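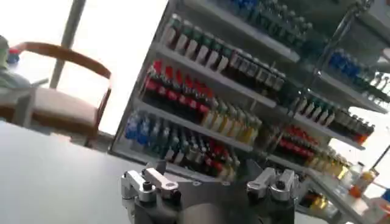

Wrist view, drinks units behind

Folding cell - anyone put one through a budget round?
14 replies | 3 shares

plomden_ops
We run a small linen and workwear laundry, 21 staff. The owner has been to a demo and now wants two arms and a table on next year's plan. Quote from Lasel came in May and it covers the arms, the hands and "commissioning support", whatever that buys. I have to write the case for it and I don't believe in it. What did you put in yours that the salesman left out?

hemline
Floor space, for a start. The quote shows a table. You need the table, a second one for the clothes waiting, somewhere for the cables to go and room for a person to walk round the lot. We lost a whole packing bench to it.
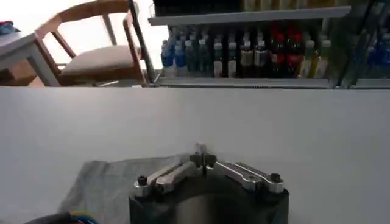 Then spares. Ask what a set of fingertips costs, how long they take to arrive, and get the answer in writing. Ours were priced like jewellery and came from abroad.

oldpress77
Bit harsh. We budgeted spares at 3 sets a year and haven't had to go over. The arms are the cheap part to keep if you don't let people lean on them.

hemline
You fold flat towels. Try it with shirts.

plomden_ops
Shirts are exactly what he wants it for. T-shirts and polos, 300 on a busy morning. Lasel say the rate "improves with data". I asked whose data and who pays for the hours. No reply yet. 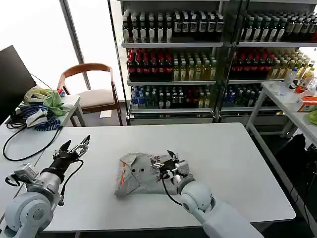
I also asked them for a rate on garments with buttons and a collar, tipped out of a bag in a heap, and they sent me a brochure.

cherkaoui_kit
I sell this sort of thing for a living (not for Lasel) so weigh that as you like. You're being unfair on the rate question. No supplier can give you a figure without seeing your mix. Send them 200 of your own pieces, dirty creases and all, and pay for a trial. It costs less than being wrong.

oldpress77
Agree with that, except make them come to you. Their lighting is not your lighting.

hemline
Paying to find out if the thing works - lovely business to be in.

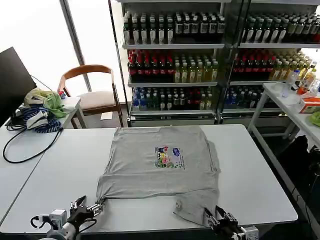

And time the bit before the fold. Somebody has to get the shirt flat and the right way up. If that's a person, put their wages in the same column as the machine. Allport wouldn't do that on our sheet and the payback looked marvellous.

plomden_ops
That's going in word for word. I'll ask for the trial at our place and leave the purchase line blank until it's done. He won't like it.

oldpress77
Put a lease line in as well. Mine only signed once he saw he could hand it back.

Show 3 more replies
We use cookies to keep you signed in. Accept | Manage settings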